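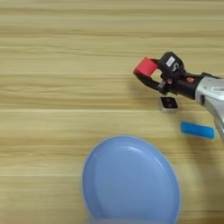
Figure 4. The red block above the small black-faced square on the wood-grain tabletop.

4.2 Does the plate count as a place to put things?

Earlier work with the Baltness sorting task takes it for granted that a plate on a table is read as a container, and that small objects lying near it are read as waiting to go in. Dreßler and Okafor built their tidiness score on this reading: an object on the plate earns full credit, an object off the plate earns none. We have doubts about the score, and the responses we collected in Flatcombe did little to settle them.

We asked 116 adults to look at photographs of tabletop arrangements and to write, in their own words, what still needed to be done. They were given no list of goals. After blank and duplicate answers were removed, 2,946 responses remained. Two of us (Iwasaki and Ruiz-Ortega) coded them separately and then met to go over the cases where the codes differed.

The plate was mentioned often, but a mention is weak evidence. Many people named it only to say where something else was, as in "the blue one by the plate." Others treated it as the thing to be moved, writing that it should be pulled in from the edge or put away.

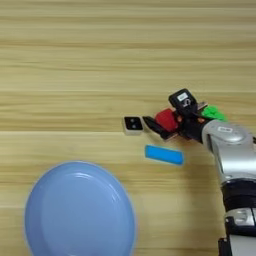

Color muddied matters further. With a light-blue plate and a bright-blue block on the same table, a fair number of answers paired the two because they were both blue, and the writers said so. Under the tidiness score those answers look like agreement with the container reading. We think they show matching by color, which would have come out the same way had the plate been a flat card. Mahmoud has argued that the reason people give makes no difference as long as the block ends up in the same spot. That may be fine for a score, but it is a poor basis for a claim about what people take a plate to be for.

The small square with two dots on its black face caused a different kind of trouble. Respondents called it a die, a button, a token and a domino, and around 140 answers left it out altogether. It is hard to say that people see an object as out of place when they do not agree on what it is. The Hallgrímsson coding manual drops such items from the count. We kept them in — leaving out the awkward object makes the rest of the table look better understood than it was.

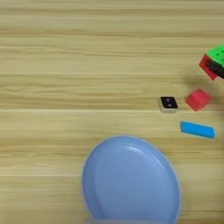
Figure 5. Empty light-blue plate, with the black-faced square and the red cube above and to its right.

Arrangements with an empty plate drew the widest spread of answers. Some respondents wanted every loose object on it, some wanted only the cube, and eight wrote that the table was already tidy and nothing needed doing. The original score has no way to record that last view. We report it as a separate category in the next section, and we would ask anyone reusing the Clelitz photographs to do the same before comparing their totals with ours.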